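Word ladders are my new favorite thing!

3 February 2021

I started with the easy ones, where you turn COLD into WARM by changing one letter at a time (CORD, CARD, WARD, and there you go). Now I do two every morning before breakfast, and I love it when a word I'd forgotten all about saves the whole ladder.

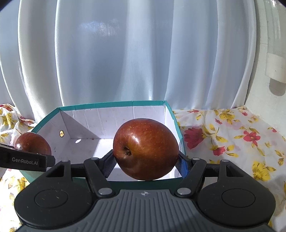 The harder ones in my Tuhumury puzzle book are a real treat. Number 27 kept me busy for three evenings! My best trick so far is to work from both ends and try to meet in the middle. There are 100 ladders in the book, so I should be set until July if I pace myself, and I probably won't.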